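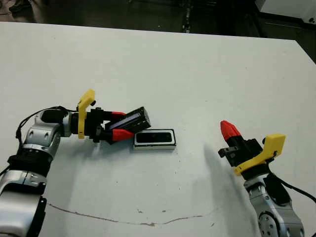 About Irnari

Irnari is an independent reference and tools publisher for video game data. We document enemy behaviour, item tables and level logic for console and handheld titles, and we license the resulting databases to guide publishers, speedrun timing services and accessibility developers.

The company was founded by Alois Danzer, who had been maintaining a spreadsheet of drop rates for side-scrolling platformers. The spreadsheet became the Koller index. It now holds entries for 1,635 titles, of which 282 are documented to full depth: every enemy variant, spawn condition and hit point value, by region and revision. 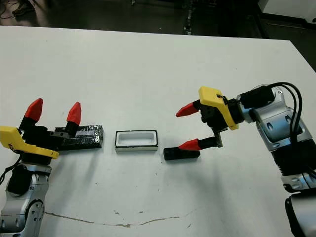
Entries are compiled from play sessions and memory inspection. Values taken from printed guides are flagged as unverified until they have been reproduced on original hardware. Where two regional releases differ, both values are kept and labelled. Colour palette changes are catalogued separately from behavioural changes.

Products

Trullo is our lookup tool. It accepts a title, a revision number and a level code, and returns the object list for that level. Offline copies are available to licensees.

Sustex is the export format used by Trullo. It is plain text, one record per line, with 45 defined fields. Unused fields are left blank. The current specification was published on 10/13/22 and replaces the July draft.

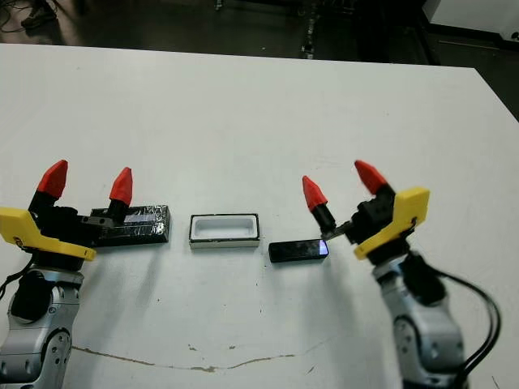
People

Irnari has eight permanent staff. Contract testers are engaged by title and credited in the entry. We do not accept payment from game publishers for inclusion or for priority in the queue.
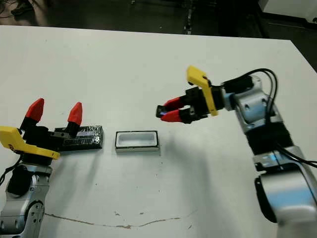
Two arms at the table, with a black block and a small white tray between them.

Corrections

Corrections should cite the title, region, revision and level code. Submissions without a revision number are held until one is supplied. Licensing enquiries go through the contact form; please include the licence term required.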